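Workshop notebook, Warkau room
May 2, 2025
Job 2579, yellow shelving

Spent most of today on the yellow unit again, so I'm writing it down while I still remember which measurement went with which shelf. Last time I wrote three numbers on the back of a delivery slip and then recycled the slip. Lesson learned, notebook it is.

The plan is the same as before: get the shelves sitting square, work out what bin sizes we can order, and decide if the black stuff lives on the unit for good or goes back in the closet. I started with the long dimension. The tape gives 1831 mm end to end, and the Quintero sheet says 1745. I measured twice more and got 1831 both times! My guess is the sheet is for the older version, the one they have over at Brirkthorpe, but I want to check that before I order anything cut to length.

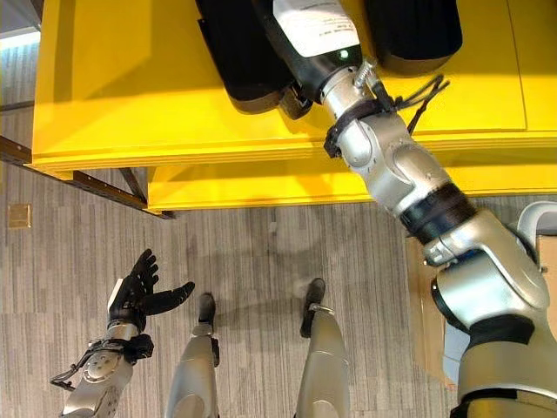 Depth was next, and depth is where I keep tripping over myself. I'd been hooking the tape on whatever front edge was closest and calling that the depth, which is fine for one shelf and wrong for the whole unit. The lower yellow panel projects out a little past the top one, so there's a step along the front, and anything cut to the lower edge is going to overhang the top. From now on every depth gets a T or an L next to it (top, lower). The ones I took in the morning have no letter, so please ignore them. I also started marking which side of a seam I'm measuring to, after I got two different answers for the same stretch.

Squareness: I put the big square in all the corners I could reach. Most read 90 degrees on the nose. The back right one is off by a hair, enough to see light past the blade, and I loosened it, nudged it, tightened it, and it went right back to where it was. I'm leaving it until the feet are leveled. Carpet doesn't help – you get everything level, go for coffee, and when you come back the thing has settled and you start over. I'd love a hard pad under each foot. We have some offcuts in the bottom drawer that might do, need to look at the thickness.

Finish: I wiped the yellow down with a barely damp rag and no cleaner. The Gaketti spray is fine on the benches but I don't want to find out what it does to painted surfaces, so it stays in the cabinet until I've tried it on a scrap. Same goes for tape. Blue masking tape for labels only, and take it off at the end of the day, please. I spent way too long rubbing off old glue with my thumb.

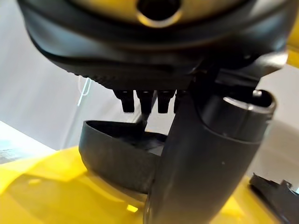 Do we need a liner on the shelves before things go on them?
I'd put one down wherever parts get slid in and out, and leave the rest bare so it's easy to wipe. The thin gray mat from the roll is plenty, cut a bit short so it doesn't curl up over the front.

Then bins. I laid out the three sizes we already have on the floor and tried to picture them in rows. The deep ones waste a lot of height and you can't see what's at the back. The shallow ones look right, but we only have a handful and two of them have cracked lips. I'm leaning toward ordering more shallow ones and moving the deep ones to the closet for cable and packing material. If anybody feels strongly about the deep bins, write it in the margin here before I place the order, or come find me.

Went over the frame after lunch. Snugged up every fastener I could get a wrench on, working from the floor up, and put a dot of paint marker across each one so we can tell later if it has moved. A couple near the bottom took a good quarter turn. Ran out of marker toward the end, so the last few have pencil. 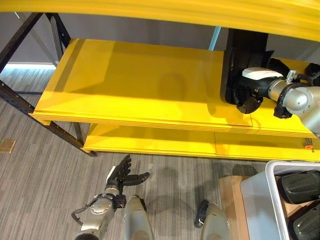 Middle and lower shelves, black slotted framing on the left.

Heights are still up for debate. I like the gap we have between the top board and the middle shelf, there's enough room to get both hands in with something held between them. The lower gap I could live without. Dropping it one notch would make loading nicer, but then you're bending down further for every single part, and after an afternoon of that my back had an opinion. Tried it with a box of scrap as a stand-in and moved everything back. 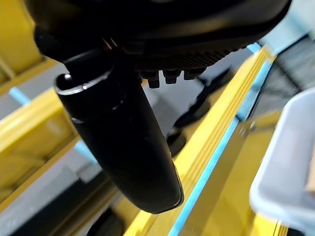

So for now the heights stay as they are, and I'll ask again once we've had a week of normal use. Resetting one shelf took me some 90 minutes by myself, most of it hunting for the right hex key, so I'd like to do it once more at the most. With two people it should go a lot quicker.

Still open:
Call Quintero about the 1745 figure and ask which version the sheet belongs to.
Redo the morning depths, with letters this time.
Pads for the feet, check the drawer first.
Gaketti test on a scrap of the yellow, leave it overnight.
New paint marker, white, fine tip.
Back right corner, after leveling.

The 5 mm hex key is in the mug on my desk. Please put it back in the mug.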